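Travel Operations, Unit 3: Renting a Car at a Destination
Course notes
17 Jul 2024 — by Bakari Kirui

These notes go with the second half of the unit. We covered coach transfers and rail passes already, so I will assume you know what a voucher is and how a supplier gets paid. Bring the Didcombe rate sheet to class, because the exercise at the end refers to it.

1. What the customer is buying

A rental is priced by the day, and a day means 24 hours from the pickup time on the contract. A customer who picks up at 10 a.m. on Monday and returns at noon two days later has used two days and two hours. Most suppliers allow a short grace period. After that they charge by the hour or for a full extra day, depending on the contract. When you take a booking, ask for flight times first and set the pickup time from those. Do not let the booking form fill in its default of noon.

The basic rate normally covers the car, a mileage allowance, third-party liability and local tax. It may or may not cover the airport fee. On the Didcombe sheet the airport fee is in the far right column and is easy to miss. Students miss it every year in the exam.

Car groups are sold by letter or by a four-character code. The customer is buying the group, and the model shown next to it is only a sample. If a family says they want the car on the website, explain "or similar" before they pay. Ask how many large suitcases they have. A group that seats five adults will often not carry five adults' luggage.

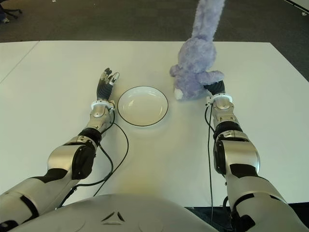

2. Who can drive

Check four things for every named driver: age, how long the license has been held, whether the license is in an alphabet the desk can read, and whether the driver's name matches the passport. Minimum ages vary by country and by car group, and a young driver fee is usually paid at the desk. It will not show in the prepaid total. Write it on the confirmation anyway.

An additional driver must be present at the desk to sign. A customer cannot add a spouse who is arriving on a later flight, unless they go back to the desk together. This comes up a lot with Prurnport, where the desk is in town and the airport only has a key drop.

The credit card for the deposit must be in the main driver's name. A debit card may be accepted for the rental itself and still be refused for the deposit. Ask the question out loud. "Do you have a credit card in your own name?" is clear enough, and it prevents the most common reason a customer is turned away.

3. Cover and excess

Collision damage waiver limits what the customer pays if the car is damaged. The amount they still have to pay is the excess. Theft protection works the same way. Neither one usually covers tires, glass, the underside, the roof, or lost keys, and this is where most complaints start.

There are three ways to deal with the excess:

- Accept it and leave the deposit.
- Buy the supplier's own top-up at the desk, which normally lowers or removes the deposit.
- Buy a separate excess policy before travel. The customer pays the supplier first and claims the money back, so the full deposit is still held on the card.

The third one is often cheaper, but the customer needs enough credit on the card.

Worked example. A couple rents in Dutport. The excess is 733 in local currency. They have a separate policy with a claim deduction of 50. They scrape a door and the supplier takes the whole 733. The insurer pays back 683, provided they send the rental contract, the damage report and the card statement. If they drove off without a damage report, they are likely to get nothing. Tell customers to ask for the report even if the desk says it will be mailed.

4. Fuel and mileage

Full-to-full is the simplest policy and the one you should quote first. Under full-to-empty the customer pays for a tank at pickup and gets no refund for what is left. On a short rental this is poor value, and you should say so. Some suppliers refund unused fuel minus a service charge. Read the terms — the names of these policies are not used in the same way everywhere.

Unlimited mileage is standard on small cars in most holiday areas. It is less common on vans and on the higher groups. For any tour longer than a week, add up the planned route and compare it with the allowance.

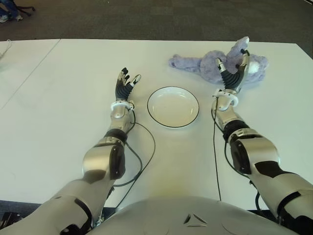
5. Borders, ferries and one-way rentals

Coastal destinations need extra care. The obvious road from one resort to the next may cross a border and come back again, and a supplier can count that as foreign use. Ask where the customer plans to drive, including day trips. Cross-border permission has to be on the contract and often carries a fee. Taking a rental car on a ferry without permission can end the cover while the car is on board.

One-way fees are set by the supplier and depend on direction. Dutport to Prurnport is free on the Didcombe sheet outside the summer season. Prurnport to Dutport is not. From October the Prurnport desk keeps shorter hours, so check the return time as well as the pickup time.

6. At the desk

Give every customer this short list with the voucher:

- Walk around the car before leaving and photograph each side, the wheels and the windshield.
- Get any marks written on the checkout sheet.
- Note the fuel level and the mileage.
- Keep the supplier's local number, not just ours.
- On return, ask for a signed check-in sheet. If the desk is closed, take photos again where the car is parked.

7. Exercise

Mr. and Mrs. Russo land at Dutport in the early evening. They want a car for a week, will return it at Prurnport, and both want to drive. Mrs. Russo holds the only credit card. They plan one day trip over the border. Using the Didcombe sheet, write the quote, list every charge payable at the desk, and state who must be the main driver. One page is enough. Hand it in at the start of the next class.

Comments

tomasz_w: Is the airport fee per day or per rental? The sheet doesn't say.

B. Kirui: Per rental. I have asked for the column heading to be fixed.

Delia: In the worked example, does the insurer also cover the admin charge the supplier adds? Mine didn't, when this happened to me.

B. Kirui: It depends on the policy. Many leave it out. We will look at two sets of wording in class.

nightdesk22: I work at a rental counter and the name on the card thing is at least one customer every shift. Good that you teach it.

Questions about this unit: use the course message board or see the department office.
© 2024 Travel Operations course team. Back to top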